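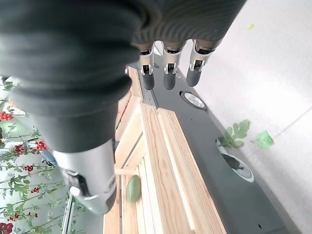 Slide 1: The hand over the wooden channel, fruiting plant to the left

Good afternoon, everyone, and thank you for coming back in after lunch, I know the sunshine was tempting. I'm Chantelle Nkosi, and I look after the equipment budget for the growing trials at Bostorville. I'm going to talk about money for most of the next half hour, so do get comfy.

(Leave the slide up. Let people look at it for a bit.)

I like to start with the hand, as it's the part everyone wants to buy first. Three of the fingers show nicely, with those silver joints and the dark pads on the tips, and the thumb is over on the left. Lovely thing. It was also the easiest line in the whole budget to fill in, and I'd gently suggest you make it the last one you sign.

Look at what else is in the picture. There's the grey ribbed cover over the palm. Covers wear out, and we put down 10 for the first year, which felt generous when I typed it and rather less so by February. Then the wooden channel underneath, with the little green egg-shaped piece lying in the groove. Somebody has to build that sort of thing, and then build it again when the layout changes – and the layout will change, believe me.

(Ask: who here has a budget line for joinery? Wait for hands.)

Our first quote from Zesetti covered the arm, the hand and delivery. It didn't cover fingertip pads, training or a spare thumb. Shahbazi came in dearer on paper, but they'd folded in service visits, and once I'd put the two side by side over five years the gap was much smaller than I'd feared. Please do that sum before you get fond of anybody's brochure.

Now, staff time. We logged 323 hours of setting up in the first season and I had planned for 276. The difference came out of the picking budget, and I had a fairly awkward chat with my manager over a cup of tea. Put the hours in as a proper line with a name beside it.

(If running late, skip the next bit and go to slide 2.)

A quick word on naming. We called the project Canine, for reasons lost in an old email chain, and the finance office filed our first two invoices under guard dogs. Pick something dull – it saves phone calls.

Right, on to slide 2 and the spreadsheet itself.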